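Etell Robotics Forum > Student Teams > Simulation round

Stick task: grasp slips after lift in sim
Started by mduggan

mduggan
Second-year group project at Hindton. The task is to pick up a stick with a parallel gripper in simulation, hold it upright and put it into a holder. Our policy grasps well enough, then the stick rotates between the pads within a second of the lift. We've logged 4000 episodes and 3069 of them pass the grasp check. Far fewer pass the hold check. Friction on the pads is at the default value. Before we retrain, is this likely to be the contact model or the grasp point?

k_strazds
Grasp point. If you close on one end, the centre of mass is well outside the pads and any tilt in the wrist gives you a moment that two small flat contacts can't resist. Move the grasp target towards the middle and run the same checkpoint again.

mduggan
Can't go to the middle. The rules want the lower end held so the upper end is free for the holder.

k_strazds
Which rules? The version I have says "below the midpoint". That leaves you a lot of stick to work with.

agnese_v
Kęstutis is right about the wording, but I don't agree that it's mainly the grasp point. We had the same rotation last November and it went away when we changed the solver settings. Check these first:
- substeps per control step (we went from 6 to 9)
- whether the collision mesh is the visual mesh or a plain cylinder
- closing force, which the Plendness template sets very low

A bark-type visual mesh used for collision gives you contact points that jump from one step to the next. It looks like slip in the log and it's mostly noise.

k_strazds
More substeps will hide it. Put the same grasp on hardware and the stick will still droop.

agnese_v
There's no hardware round. The mark is for the sim.

tnieto
Mesh question seconded. Malachy, can you post a wrist view during the hold, and say which collision shape you're using?

mduggan
Collision shape is the visual mesh, so that's one thing to fix. Substeps were at 6. I've set them to 9 and am rerunning with the old grasp point so only the solver side changes. I'll move the target up the stick in a separate run and post both sets of numbers in this thread. Wrist view from the hold phase:
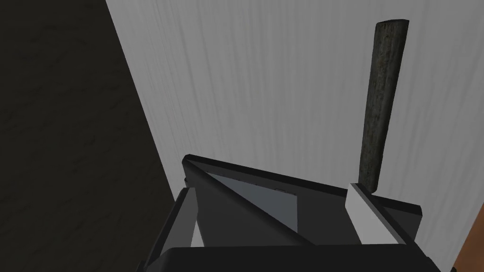 Madhu Thakur
Swap the mesh and the substeps in separate runs too. If you change both at once and the hold rate goes up, you won't know which one did it, and the Egan marking sheet asks for that breakdown.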